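Incidencia: las fichas de producto no muestran el precio correcto después de importar el catálogo
Estado: abierta
Prioridad: media
Fecha de apertura: viernes, 20 de septiembre de 2024

Buenos días:

Les escribo otra vez por el problema de la tienda Anau. Desde la actualización de Fastura que hicimos en agosto, la importación del catálogo termina sin error, pero en 200 de las 700 fichas queda el precio antiguo. Las fichas afectadas son todas del proveedor Kadlec. Las de Imurex se importan bien.

Lo que he probado hasta ahora:

Vaciar la caché de la tienda y la del navegador. Sin cambio.
Importar de nuevo el mismo archivo CSV, dos veces. Sin cambio.
Modificar el precio a mano en una ficha. Se guarda, pero al repetir la importación vuelve el valor antiguo.
Revisar el separador decimal. En el archivo de Kadlec es una coma y en el de Imurex es un punto. Sospecho que aquí está la causa, pero no estoy seguro.

En el registro de la importación aparece para cada ficha afectada la línea "valor omitido, se conserva el anterior". No he encontrado esta frase en la documentación.

Mis preguntas son dos. ¿Existe una opción para elegir el separador por cada proveedor? ¿Y es posible recuperar los precios sin borrar las fichas? Tienen textos que hemos traducido a mano.

Adjunto tres imágenes.

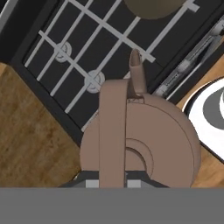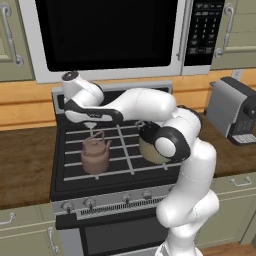
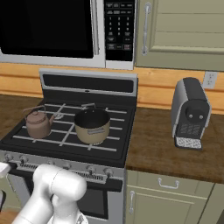

Adjuntos 1 a 3: imágenes de cocina, generadas por ordenador.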